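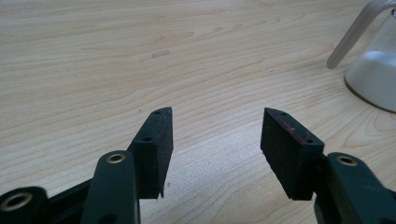
Priltside 생활 강좌 「집 안의 자리들」
7강 강의 노트: 탁자 위에서 마시는 일
배포일 23/06/2023
장소: Trustport 별관 2층 실습실

들어가며

지난 시간에 싱크대 아래 수납을 다루느라 다들 무릎을 많이 쓰셨지요. 오늘은 허리를 펴고 탁자 앞에 앉아서 하는 이야기입니다. 제목을 보고 "마시는 일에 강의까지 필요한가요?" 하고 물으신 분이 계셨는데, 저도 처음 이 강의를 맡았을 때는 비슷한 마음이었어요. 그런데 물 한 잔, 우유 한 팩을 어디에 두고 어떻게 따르고 어떻게 치우는지를 찬찬히 보고 있으면 그 집 탁자가 왜 늘 복잡한지, 왜 특정한 자리에만 얼룩이 생기는지가 제법 보입니다. 필기는 많이 안 하셔도 되고요, 여백에 댁의 탁자를 한번 그려 보시면서 따라와 주시면 좋겠습니다.

오늘의 순서는 탁자 상판 읽기, 잔의 자리 정하기, 우유팩 다루기, 쏟았을 때, 치우는 차례, 그리고 집에서 해 오실 과제입니다. 중간에 한 번 쉽니다.

1. 상판을 읽는다는 것

나무 무늬가 있는 상판을 앞에 두면 먼저 결이 어느 쪽으로 흐르는지를 봅니다. 실습실 탁자는 밝은 색이고 결이 물결처럼 굽이치면서 대체로 가로로 갑니다. 군데군데 길쭉한 타원을 그리는 부분도 있지요. 저는 이 무늬를 꽤 좋아하는데, 수업 준비하다가 멍하니 들여다본 적도 여러 번이에요.

닦을 때는 결을 따라 닦으시라고 늘 말씀드립니다. 표면이 매끈하게 마감된 상판이라면 결을 거슬러 닦는다고 큰일이 나지는 않습니다. 다만 오일만 먹인 원목이라면 행주 자국이 결을 가로질러 남는 일이 있고, 한번 몸에 밴 습관은 어느 탁자에서나 나오니까 처음부터 결 방향으로 들이는 편이 마음 편합니다.

댁의 탁자가 어떤 마감인지 잘 모르시겠다는 분이 매 기수마다 계십니다. 눈에 잘 안 띄는 구석에 물을 한 방울 떨어뜨려 보세요. 동그랗게 맺혀서 그대로 있으면 막이 있는 마감이고, 가장자리부터 색이 짙어지며 스며들면 오일이나 왁스 마감일 가능성이 높습니다. 확인하신 뒤에는 바로 닦으시고요. 이 시험을 식탁 한가운데서 하셨다가 가족들한테 한 소리 들으신 분이 지난 November 기수에 계셨습니다. 꼭 구석에서 해 주세요!

밝은 상판과 어두운 상판은 성격이 좀 다릅니다. 밝은 쪽은 커피나 간장 자국이 금방 드러나는 대신 먼지와 물때는 덜 보이고, 어두운 쪽은 그 반대입니다. 우유는 참 애매한 음료라서 밝은 상판에 한 방울 떨어지면 정말 안 보여요. 안 보이니까 안 닦고, 안 닦으니까 마르고, 마른 뒤에는 손바닥이 먼저 알게 됩니다. 그래서 밝은 탁자를 쓰시는 분들은 고개를 낮추고 창 쪽으로 비스듬히 한 번 보는 버릇을 들이시면 좋습니다. 빛이 비치는 각도에서는 마른 방울이 동그랗게 떠올라 보이거든요.

배선 구멍 이야기도 여기서 하겠습니다. 요즘은 책상으로도 쓰고 식탁으로도 쓰는 탁자가 많아서 뒤쪽에 전선을 내리는 동그란 구멍이 뚫린 물건이 흔합니다. 편리하지만 마실 것 옆에서는 신경이 쓰이는 자리지요. 상판에 흘린 물은 낮은 곳으로 가고, 그 길에 구멍이 있으면 그 아래 멀티탭으로 갑니다. 잔은 구멍에서 먼 쪽, 그러니까 앉은 사람 가까운 쪽에 두시고, 구멍 바로 아래에는 멀티탭을 놓지 마세요. 옆으로 한 뼘만 옮겨도 훨씬 안심이 됩니다.

2. 잔의 자리

투명한 유리잔은 예쁘고, 남은 양이 한눈에 보이고, 씻었는지 안 씻었는지도 금방 압니다. 그런데 밝은 상판 위에 물만 담아 놓으면 생각보다 눈에 잘 안 들어옵니다. 서류를 밀다가, 팔을 뻗다가 툭 치는 잔은 대개 이런 잔이에요. 색이 있는 받침을 하나 깔면 그것만으로도 자리가 또렷해집니다. 받침은 비싼 것일 필요가 없고요, 두꺼운 천을 네모로 자르고 가장자리만 감쳐도 충분히 씁니다.

잔을 어디에 두느냐는 손을 기준으로 정합니다. 앉아서 두 팔을 편하게 탁자에 올렸을 때 양손 사이에 생기는 자리, 거기가 잔을 다루는 자리입니다. 마실 때도 따를 때도 여기가 제일 안전해요. 글을 쓰거나 무언가를 만들 때는 그 가운데를 비워야 하니 잔이 옆으로 물러납니다. 이때 물러나는 쪽을 늘 같은 쪽으로 정해 두세요. 오른손잡이라고 꼭 오른쪽일 이유는 없습니다. 저는 오른손잡이인데 왼쪽에 둡니다. 오른손은 연필도 잡고 가위도 잡고 바쁘니까요.

탁자 끝에서는 손바닥 하나 너비만큼 안으로 들이시고, 모서리에 무언가 튀어나온 부속이 달린 탁자라면 그 근처는 피하세요. 지나가던 옷자락이 걸리면서 상판이 흔들리는 일이 있습니다. 아이가 있는 집은 조금 더 안쪽으로 두시면 되고요, 고양이가 있는 집은 글쎄요, 고양이가 정해 주는 대로 사시는 분이 많더라고요.

물의 양도 자리의 일부라고 생각해 주세요. 가득 찬 잔은 옮기는 순간부터 조심스럽고, 손님 앞에 내기에도 부담스럽습니다. 잔 높이의 3분의 2쯤에서 멈추고 한 번 더 따르는 게 서로 편합니다. 목이 많이 마른 날이면 물병을 곁에 두시면 되지요.

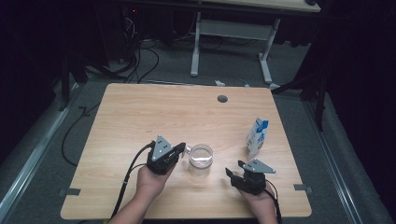 물을 먼저 따라 두고 우유를 나중에 내는 집도 있고 둘을 한꺼번에 내는 집도 있는데, 어느 쪽이든 잔과 팩 사이를 조금 띄워 두는 것이 좋습니다. 딱 붙여 놓으면 하나를 집으려다 다른 하나를 밀게 되지요. 손가락이 잔을 감쌀 때 바깥으로 얼마나 나오는지 한번 보세요. 생각보다 두툼합니다. 그 두께의 두 배 정도를 띄우면 넉넉합니다.

잔을 잡을 때는 아래쪽 절반을 잡습니다. 입이 닿는 테두리를 손가락으로 집어 올리는 버릇은 위생도 위생이지만 미끄러지기도 쉬워요. 원통형의 민짜 유리잔은 걸리는 데가 없어서 더 그렇습니다. 바깥에 물기가 맺힌 잔이라면 한 손으로 옆을 잡고 다른 손을 거들어 주세요. 양손을 쓰는 게 어린아이 같다고 쑥스러워하시는 분도 계시지만, 저는 이 나이에도 찬물 잔은 두 손으로 듭니다.

3. 우유팩

작은 우유팩은 참 잘 만든 물건이라고 생각합니다. 세워 두면 서 있고, 눕혀 실으면 실리고, 다 마시면 납작해지고요. 그런데 작은 만큼 바닥이 좁아서 많이 마신 뒤에는 가벼워져 잘 넘어갑니다. 가득 찬 팩은 밀려도 미끄러지고 말지만 거의 빈 팩은 톡 쓰러지지요. 남은 한두 모금이 상판에 퍼지는 건 대개 이때입니다. 조금 남았다 싶으면 그냥 잔에 마저 따르시길 권합니다.

지붕 모양으로 접힌 팩을 열 때는 이렇게 해 보세요.

팩을 탁자에 세우고 한 손으로 몸통을 받칩니다. 꽉 쥐면 여는 순간 우유가 올라오니 살며시 대기만 합니다.
열림 표시가 있는 쪽의 날개를 양옆으로 활짝 벌려 뒤로 젖힙니다. 덜 벌리면 다음 단계에서 종이가 찢어져요.
벌린 날개를 앞으로 모으듯이 밀면 주둥이가 나옵니다.
주둥이를 잔 쪽으로 두고, 잔 안쪽 벽을 향해 천천히 기울입니다.

처음부터 깊이 기울이면 왈칵 쏟아지고, 너무 조심조심 기울이면 우유가 팩 벽을 타고 흘러 바닥에 동그란, 아니 네모난 자국을 남깁니다. 흐름이 끊기지 않을 정도로 기울였다가 끝낼 때는 빠르게 세우는 것이 요령입니다. 몇 번 해 보시면 손목이 금방 기억합니다. 물을 넣은 빈 팩으로 연습하셔도 좋고, 실습 시간에도 그렇게 할 거예요.

빨대가 붙어 나오는 팩은 꽂을 때 손으로 옆면을 누르지 않게 위쪽 모서리를 잡아 주세요. 아이들에게는 "우유 어깨를 잡자" 하고 일러 주면 잘 알아듣습니다.

냉장고에서 꺼낸 팩은 오래 밖에 두지 마시고 쓸 만큼 따른 뒤 바로 넣습니다. 탁자에 올려 둔 채로 이야기가 길어지는 일이 참 많지요. 저희 집에서는 작은 쟁반에 팩을 올려 내고 쟁반째 되가져가는 것으로 바꿨더니 잊는 일이 줄었습니다. Lục라는 찻집에서 주전자를 그렇게 내는 걸 보고 따라 한 거예요. 상판에 팩 자국도 안 남고요.

(쉬는 시간. 복도 정수기는 왼쪽 끝에 있습니다.)

4. 쏟았을 때

쏟는 날은 누구에게나 옵니다. 물이라면 마른 수건을 덮어 가만히 누르고 빨아들이게 둡니다. 문지르면 넓어지기만 해요. 가장자리에서 가운데로 모아 오듯이 닦고, 마지막에 결을 따라 한 번 쓸어 줍니다. 배선 구멍 쪽으로 흐르고 있다면 다른 데는 놔두고 그 앞을 수건으로 먼저 막으세요. 아래로 물이 내려간 것 같으면 젖은 멀티탭은 만지지 마시고, 차단기부터 내리셔야 합니다.

우유라면 한 단계가 더 있습니다. 마른 수건으로 빨아들인 다음 미지근한 물에 적셔 꼭 짠 행주로 두 번 닦고, 다시 마른 천으로 마무리합니다. 뜨거운 물은 권하지 않습니다. 우유의 단백질이 굳으면서 틈에 더 붙을 수 있거든요. 냄새가 걱정되시면 중성세제를 아주 조금 푼 물을 쓰시고, 그 뒤에 맑은 물 행주질을 잊지 마세요.

상판 틈이나 모서리 이음매에 들어간 우유는 면봉이 제일입니다. 카펫이 깔린 방이라면 탁자 아래도 꼭 들여다보세요. 위만 깨끗이 닦아 놓고 며칠 뒤에 냄새의 출처를 찾아 온 방을 헤매는 일이 흔합니다. 카펫도 요령은 같아서, 눌러서 빨아들이고 물로 옅게 한 뒤 다시 눌러 빨아들이기를 되풀이합니다.

유리잔이 깨졌다면 이야기가 달라지지요. 맨손은 절대 대지 마시고, 신발부터 신으신 다음 큰 조각은 두꺼운 장갑을 끼고 줍고, 잔조각은 젖은 키친타월로 눌러 붙여 냅니다. 그 타월은 행주처럼 빨아 쓰지 말고 그대로 싸서 버립니다.

5. 치우는 차례

마시고 난 뒤에는 우유부터 움직입니다. 남은 우유는 냉장고로, 빈 팩은 개수대로 갑니다. 팩은 물로 헹구고 펼쳐서 말린 다음 종이팩으로 따로 모아 주세요. 일반 종이와 섞으면 재활용이 잘 안 됩니다. 펼칠 때 가위가 있으면 편한데, 옆면 이음매를 따라 자르면 손에 힘이 덜 들어요.

그다음이 잔입니다. 물만 마신 잔은 가볍게 씻어도 되지만 우유를 마신 잔은 찬물로 먼저 헹구고 세제를 씁니다. 유리에 뿌연 막이 남는 댁은 이 순서만 바꿔 보셔도 차이가 느껴질 거예요. 엎어 말릴 때는 바닥이 평평한 행주보다 살이 있는 건조대가 낫습니다. 안에 갇힌 습기가 빠질 데가 있어야 하니까요.

상판은 맨 마지막에 닦습니다. 급한 마음에 상판을 먼저 닦고 나서 잔을 들면 밑에 동그라미가 하나 남아 있고, 그러면 또 닦게 되지요. 여러분도 저도 많이 해 본 일입니다.

실습 안내

두 분씩 짝을 지어 물을 담은 팩으로 따르기를 5회 해 봅니다. 한 분이 따르시면 다른 한 분은 잔 바깥과 상판을 봐 주시고, 그다음 바꿔서 합니다. 잘하고 못하고를 따지는 자리가 아니니 편하게 하세요. 흘리시면 그 김에 4번 항목을 연습하면 됩니다. 앞치마와 마른 수건은 Resau 공방에서 빌려 온 것이라 끝나고 바구니에 모아 주시면 고맙겠습니다.

과제

댁의 탁자를 위에서 본 모양으로 그리고 잔의 자리, 팩이나 물병의 자리, 전선이 지나가는 자리를 표시해 오세요. 그림 솜씨는 전혀 상관없습니다. 하루 동안 잔이 실제로 놓여 있던 곳에 점을 찍어 보시면 더 재미있어요. 마음속으로 정한 자리와 점이 모인 자리가 꽤 다를 수 있는데, 그럴 때는 점 쪽에 맞춰 받침을 옮기는 것부터 시작합니다.

자료집을 가지고 계신 분은 23쪽의 마감재 표를 미리 읽어 오시면 다음 시간이 수월합니다. 다음 시간에는 행주 삶기와 널기를 합니다. 오래 쓴 행주를 한 장씩 가져와 주세요, 새것 말고요.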